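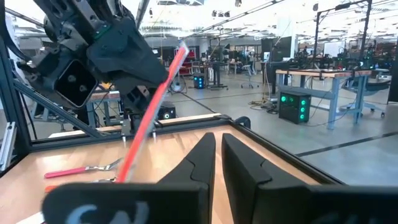
Section 4. Setting Up the Kourkoulas Countertop Dishwasher

Read this section through once before you start. You will need a flat-blade screwdriver, a bucket, an old towel and the bag of parts taped inside the door. The faucet adapter is in the same bag, wrapped in paper.

4.1 Choosing a spot

The dishwasher must stand on a level counter that can hold its weight when full. Leave a gap behind the cabinet so that the hoses can bend without kinking. Do not push the cabinet tight against the wall.

1. Check that the inlet hose reaches the faucet and the drain hose reaches the sink. Both hoses leave the cabinet at the lower right, seen from the back.
2. Check that the power cord reaches a grounded outlet. The outlet should be to one side of the sink and never directly over it.
3. Open the door all the way. It should come down flat with nothing in its path, including faucet handles and cabinet pulls.
4. Turn the front feet in or out until the cabinet no longer rocks.

Note: If the counter has a raised front lip, fit the two rubber pads from the parts bag under the rear feet before leveling.

CAUTION: Do not place the dishwasher on or next to a cooktop. Heat from below can soften the base and loosen the hose fittings.

4.2 Connecting the water supply

The machine fills from the kitchen faucet. It can be used with cold or warm water, but cycle times in Section 6 assume cold.

1. Unscrew the aerator from the end of the faucet. Keep the aerator and its washer.
2. Look at the threads. If they are on the outside of the spout, use the adapter marked A. If they are on the inside, use the adapter marked B.
3. Put the flat washer into the adapter and screw it on by hand. Finish with a quarter turn using a cloth and pliers.
4. Pull down the collar on the hose connector, push the connector over the adapter and let the collar go. It should click.
5. Open the faucet slowly and look for drips at both ends of the hose.

If the adapter drips, close the faucet, remove the adapter and check that the washer is lying flat. Thread tape may be used on adapter A. Do not use it on adapter B.

CAUTION: Before removing the hose connector, close the faucet and press the red relief button on its side. The hose stays under pressure after the faucet is closed.

4.3 Placing the drain hose

1. Lead the drain hose over the edge of the sink.
2. Press the suction holder onto the inside wall of the sink, near the top.
3. Snap the hose into the holder with the open end pointing down.

The end of the hose must stay above the water line. If the sink is full when the pump stops, dirty water can be drawn back into the machine. Empty the sink before every cycle.

4.4 Filling the salt container

Skip this step if your water is soft. Your water supplier can tell you the hardness. The factory setting is 3 on a scale of 0 to 5, and you can change it as described in Section 5.

1. Take out the lower rack and unscrew the cap in the floor of the tub.
2. On first use only, fill the container with water.
3. Set the funnel in the opening and pour in coarse dishwasher salt until water reaches the rim.
4. Wipe away spilled salt, replace the cap and tighten it firmly.
5. Run a Rinse cycle with no dishes inside.

Note: Table salt contains additives that clog the softener. Damage from table salt is not covered by the warranty.

4.5 Loading the cutlery basket

The basket clips to the front of the rack. It can be lifted out and filled at the table.

1. Put forks and spoons in with the handles down. Mix them so that spoons do not nest together.
2. Put sharp knives in with the points down.
3. Lay long items, such as serving spoons and chopsticks, flat across the top of the rack. Nothing should stick out through the basket floor, where it would stop the spray arm.
4. Check plastic and painted handles for a dishwasher-safe mark. Wash by hand anything with a glued-on handle.
5. Spin the spray arm with a finger. It should make a full turn without touching anything.

Silver-plated and stainless steel pieces should go in separate compartments. Where the two touch, dark spots can form on the plating.

4.6 First cycle

1. Remove all packing material from the tub, including the foam strip behind the rack.
2. Add one tablespoon of powdered detergent to the cup in the door. Do not add dishes.
3. Close the door until it latches and open the faucet fully.
4. Press Power, choose Normal and press Start.
5. Stay near the machine while it fills. Look under the cabinet and along both hoses for water.
6. When the end signal sounds, press Power again and close the faucet.

A small amount of clear water left in the filter well is normal. It keeps the pump seal from drying out.

If the display shows E1, the machine is not getting enough water. Open the faucet further and check the inlet hose for kinks. If it shows E4, water has reached the base tray. Close the faucet, unplug the machine and call Kevwood Service before using it again. Have the serial number ready. It is printed on the label inside the door, on the left edge.

Continue with Section 5, Settings and Controls.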